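Search this notebook
Enter keyword or entry title
Search

We use cookies to keep you signed in and to remember your display settings. Accept all / Manage preferences

Workshop notebook, Karkwood shelf-handling project
Entry date: 13 March 2025
Subject: Remote-control demonstrations at the retail shelf, second block

1. Purpose of the session

The session continued the collection of demonstrations for the shelf task, in which the arm is driven by remote control from the Telero station and the recorded motion is kept for training. The first block was given over to items standing alone on a bare shelf. The second block uses the shelf as it would be stocked in a shop, with neighbouring goods of different shapes left where they are. The operator is to approach one named item, close on it, lift it clear of the shelf, and set it down again in the same place.

The change of layout was agreed after the review of the first block, when it was noted that almost every approach had been made along the same straight line. An arm trained on those recordings alone would have little to go on when a neighbouring packet narrows the way in.

2. Set-up

The arm was bolted to the Reisinger base and levelled before the power was applied. The wrist view was shown on the left-hand screen of the station and the fixed view on the right. Operators were asked to work from the wrist view once the fingers had passed the front lip of the shelf. The fixed view tempts one to judge depth by eye, and in the first block this led to a number of approaches that stopped short and were then corrected with a small forward jerk. Such corrections are recorded faithfully and the trained arm will repeat them.

The hand controller was set to the slower of its two speed ranges. The travel limit towards the back panel was checked by driving the closed fingers slowly to the limit with the shelf cleared, and then restored to the value in the Anunholm settings sheet. The goods were put out after this check.

3. Conduct of the demonstrations

The clear box of corn and pumpkin biscuits was used as the named item for the greater part of the block. It is a useful article for the purpose. The walls are transparent and the lid is shallow, so the operator has few firm edges to aim at, and the yellow paper band down the front becomes the natural mark for lining up the fingers. The standing bag of Want Want crackers to its right limits how far the right finger may swing out as the hand opens.

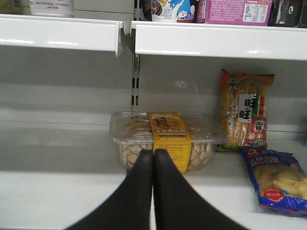
Operators differed in when they chose to open the hand. Some opened it well in front of the shelf and carried it in at full width. Others came in with the tips close together, stopped short of the box, and opened only then. Both methods are permitted by the written procedure, which says merely that the fingers shall be open before contact. The first is quicker, but it brings the right finger near the cracker bag for the whole of the approach. The second gives the operator a clear pointer for aiming, at the cost of a pause.

It is the view of the author that the two methods should not be mixed within one set of recordings. Where half of the demonstrations open early and half open late, the trained arm may settle on something between the two and arrive with the hand partly open, which serves neither method. For the remainder of the block operators were therefore asked to open late. The earlier recordings have been kept and marked separately.

Lifting was carried out straight upwards until the base of the item was clear, and no higher. The upper shelf leaves limited room above the box, and the operator cannot see the lid and the shelf above it equally well from the wrist. A lift that is stopped by the shelf above is to be abandoned and marked as such. It is not to be rescued by lowering and trying again within the same recording.

4. Count of recordings

Recorded in the block: 171
Accepted after review: 151
Marked for a second look: 4

The rest were set aside at the station by the operators themselves, for the most part where the hand was started before the recording light had come on. Of the four held for a second look, two show the item set down at a slight turn from its first position. The procedure does not state how much turn is acceptable. A figure ought to be agreed before the next block, and until then the four are to be left out of any training run.

5. Observations

Glare. The overhead lighting puts a bright line along the upper rim of the box lid. Operators reported that they soon learned to ignore it and to use the band. Whether the trained arm does the same remains to be seen. The lamps were left as they were, in keeping with the earlier decision that the lighting should be that of an ordinary shop.

Flat goods. The blue foil bag lying on the shelf in front of the crackers was not a named item in this block. Operators were told to keep the wrist high enough to pass over it. A bag lying flat calls for a different grasp altogether, from above, and should have a procedure of its own before anyone attempts it by remote control.

Grip force. The closing force was held at the low setting throughout. The walls of a thin plastic box give way a little under the fingers and the operator, who feels nothing through the controller, has only the wrist view to judge by. A firmer setting should not be tried on this item.

Fatigue. Approaches made late in a long turn at the station were visibly less even than those made early. Turns should be kept short and the change of operator entered in the log each time. Three changes in this block were entered after the event from memory, and that part of the log is to be treated with caution.

6. Matters outstanding

Agree the permitted turn when an item is set down.
Amend the written procedure to require late opening.
Draft a separate procedure for bags lying flat.
Ask Telero whether the recording light can be made to sound a tone when it comes on.
Move the biscuit box to the other side of the cracker bag for the next block, so that the left finger becomes the one with little room.

The third block is planned for May, subject to the shelf remaining available. The settings sheet is not to be altered in the meantime without an entry in this notebook.

Receive a message when new entries are added to this notebook. Enter your email address to subscribe. You may unsubscribe at any time.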